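Home Features Workshop Archive Subscribe
Search this site Enter keyword Go

Keeping Two Arms Honest: Looking After a Lid Cell
November issue, by the Litivgate workshop desk
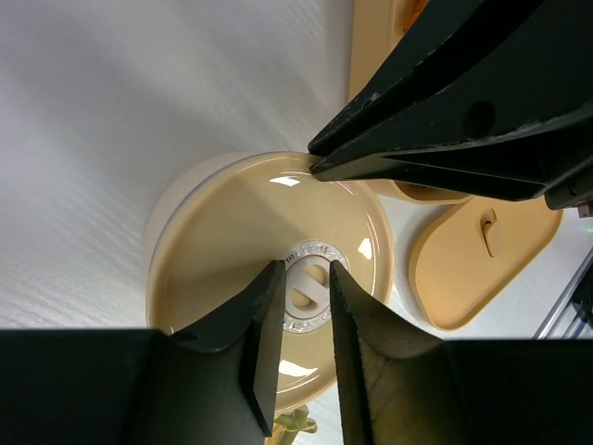
One gripper at the dial, the other arm pressing near the rim of the lid.

The cell at Prosine has one task for most of the week. Two arms must hold a round container and work the knob in the middle of its lid. It sounds like a small thing, but a hand feels very quickly when a lid is sliding, and a machine must be prepared for it. Most of the maintenance here is this preparation.

The morning begins with the fingers. They are black, with a matte finish, and they collect faint scuffs along the flat faces. A scuff is not a problem. A raised edge is, so the technician passes a cloth over each face and stops where the cloth catches. The worn finger is then replaced together with its partner, never alone. The set that was in use during our visit had made 2,348 turns according to the log.

After this comes the alignment. One gripper goes down over the knob with a finger on each side of the bar, and the gap between them must stay narrow and even. The second arm comes from the other side and presses on the lid close to its rim. If it presses too early, the container tips. If it presses too late, the whole lid turns with the knob. The people at Prosine adjust this delay in small steps, and they run 25 cycles after each change before they believe the result.

Glossy lids make one more difficulty. The lamps over the table leave bright patches on the curved surface, and the wrist camera can take such a patch for an edge. The team tried a polarizing filter from Prultel for a month, then removed it – the picture became too dark for the small printed marks around the dial. Now they turn one lamp to the wall and repeat the exposure check after every 100 cycles.

The older arm needs the most patience. Its plates have lost some paint at the edges, and nobody plans to repaint them. More important are the screws behind the plates. Meng, the service company, asks for a torque check every 200 hours, and the cell is stopped with the power off while this is done. The cables are moved by hand through the full bend at the same time. A stiff place in the cable is marked with tape and looked at again at the next stop.

Spare fingers are kept in a drawer under the table, in pairs, with the date of fitting written on the bag.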